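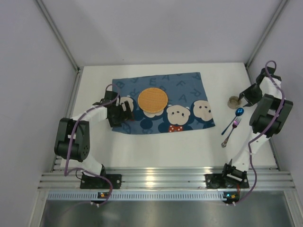
Two arms on a ribbed rail, with pale grey walls behind.

Home Features Plants Recipes Archive

Last updated: December

Chamomile and the slow cup

Anisa Pasaribu dries her chamomile on old bedsheets in the loft, and the smell hits you halfway up the ladder – apples and hay, with something like honey behind it! She has grown it at Madell for years and still gets excited when the first heads open.

The calming reputation is old. One of the compounds people talk about is apigenin, found in the flowers, though the research on sleep is mixed and Anisa is happy to say so.
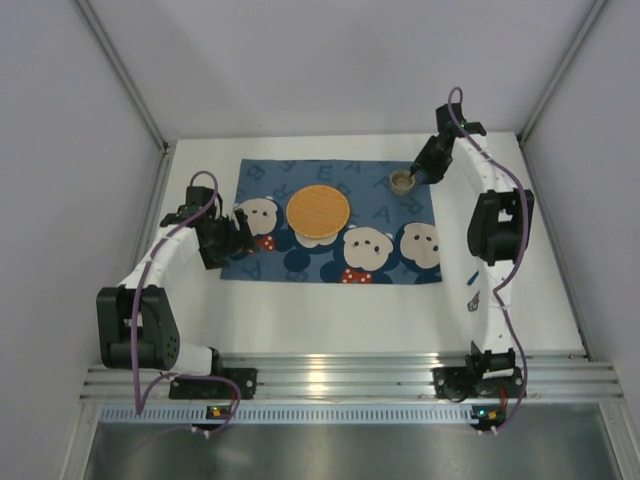 Printed letters and cartoon faces on a dark blue placemat.

Her friend Sulastri Sopacua likes it strong, lid on, left for 19 minutes (I found that bitter, but lovely with milk). If you react to ragweed or daisies, give it a miss.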